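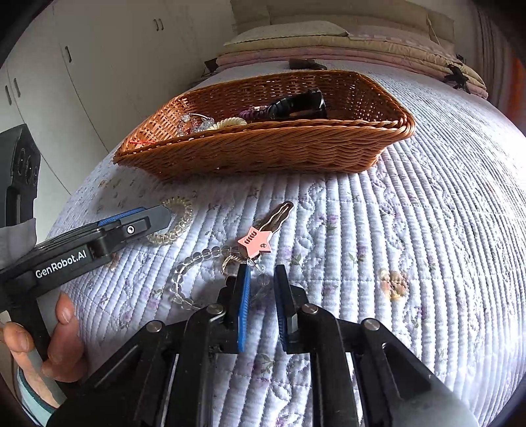 Photo: Tomovness

Review: Gauthier home flu and COVID test, four-pack

Tuesday, August 1, 2023

My household has a drawer for respiratory season. It holds cough drops from several administrations ago, a thermometer that believes everyone is dead, and, as of last November, a box of Gauthier combination tests. I have now used all four, which qualifies me as a reviewer, if not as anything more useful.

The pitch on the box is simple. One nasal swab, one little tube of liquid, one plastic cassette, and you find out whether you have influenza A, influenza B, COVID, or just a personality that gets worse in cold weather. I bought mine at the Erstead pharmacy after the clinic down the street told me the next open appointment was in six days, by which time I expected to be either well or past caring.

What comes in the box

Four foil pouches, four swabs in paper sleeves, four tubes of buffer that look exactly like the eye drops you should not confuse them with, and a cardboard rack for standing the tubes up in. The rack arrives flat. Folding it took me longer than the test did, and I was running a fever of 100 at the time, so perhaps the engineers at Gauthier can be forgiven. A coffee mug does the same job and you probably own one.

The instructions are printed on a single sheet the size of a road map, in two languages and a typeface meant for ants. There is an app, too. I downloaded it, it asked for my location and my birthday, and I went back to the road map.

Using it

You swab both nostrils, five turns each. The sheet says this "may cause mild discomfort," a phrase that has done a lot of heavy lifting in medicine. It was fine. My eyes watered, I said a word, and it was over. The swab then goes into the tube, you stir it, squeeze the sides, snap on the dropper cap, and put four drops in the well on the cassette.

The cap is my biggest complaint. It has to be pushed until it clicks, and the click is so faint that I was never sure I'd heard it. On my second test I had not heard it. The cap came off with the first drop and the rest of the liquid went over the cassette, the table, and a gas bill. That test was a loss, and at this price you feel it. I called the number on the box and sat on hold for 60 minutes, listening to what I think was a pan flute, before a pleasant person told me they don't replace tests damaged in use.

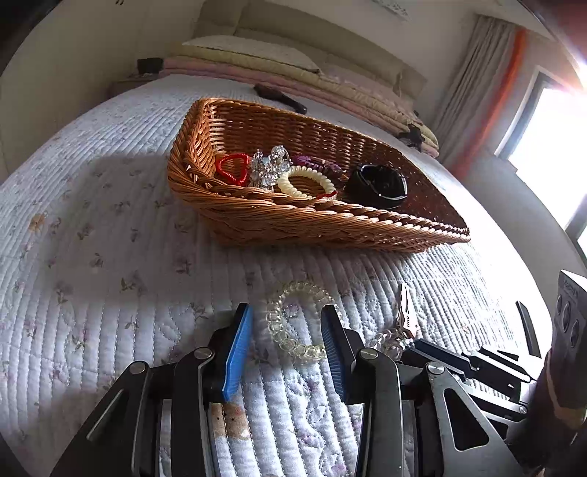 After the drops you wait 15 minutes. Set a timer, and don't stand there watching the strip, which will make you see lines that belong to no known virus. The sheet also says not to read the result after 20 minutes. I fell asleep during test number three and woke up two hours later to a faint gray smudge next to the B. According to the sheet it meant nothing at all. I stayed home anyway and watched a bad series about boats.

Reading the result

There are four possible lines, marked C, A, B and CoV, and they sit very close together. In daylight they're easy enough to tell apart. In a bathroom at two in the morning I needed the flashlight on my phone and a certain amount of optimism. My first test gave a clear line at A, dark enough that even I couldn't argue with it, and I called the clinic back with the news. They moved my appointment up to the next morning, ran their own test, and got the same answer. So that's one confirmed success, and I was glad to have started asking questions early, as flu antivirals tend to work best when you begin them in the first couple of days.

The negative results are where you should keep your wits about you. A home test can miss an infection, especially early on, and the sheet says so in the ant typeface. My fourth test, in the spring, was a clean negative, while I felt like something scraped off a boot. I never did find out what I had. If you feel truly awful, or you're short of breath, or you're looking after someone very old or very young, call a doctor and let the cassette have its opinion later.

Against the competition

The only other one I've tried is the Cetus, which comes as a two-pack and does flu only. Its cap screws on, like a cap, and I can't tell you how much I came to respect that. The lines are further apart as well. But you need a second kit for COVID, and two rounds of nostril work when you're already sick is more than I'd ask of anybody. The Cetus box is also enormous, for reasons I assume are known to Cetus.

Who should buy it

Anyone who gets sick on weekends, mostly. Check the expiration date before you pay; the boxes at the front of the shelf in my store had two months left on them and the ones at the back had nearly a year. Keep it out of the car in summer and out of the garage in winter.

I'd buy the Gauthier again, and I have, though I now push that cap down with both thumbs and keep the gas bill in another room.

Three and a half stars out of five. The missing half star is for the rack.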